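Ticket 3135 – Grerkik keeps kicking me back to character select
Status: open, waiting on player
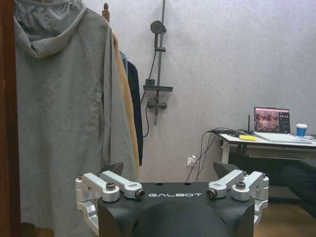
GALBOT lettering in white on black, with silver linkages.

Hi all, Menaka Patwary again (yes, me, sorry!). I've been playing Grerkik since the old dial-up days and I've never had this one before. Every time I walk my mage through the Foston gate I get a black loading screen, then error 2586, then I'm back at character select with all my buffs gone.

What I've tried so far:
Full file check from the launcher – it replaced 8 files, no change.
Deleted the map cache and let it rebuild.
Turned off every chat add-on, even the auction one I can't live without.
Logged in on my alt, who went through the gate fine and is now stuck in Foston with no armour.

So it's my mage and not my connection, I think? She's carrying the Amarasinghe quest lantern, if that matters. It's bound, so I can't drop it or bank it.

Reply from Sajib Munshi, Tridthorpe support
Thanks Menaka, that helps a lot. We've got the same error on ticket 3509 and that player has the lantern too. Could you hand the quest back at the lighthouse and try the gate again? You'll keep your progress.

Update from Menaka, Friday
Handed it in and I'm through! Lost my buffs one more time but I can live with that. I do still want the lantern back for the last chapter, so please leave this open until the patch.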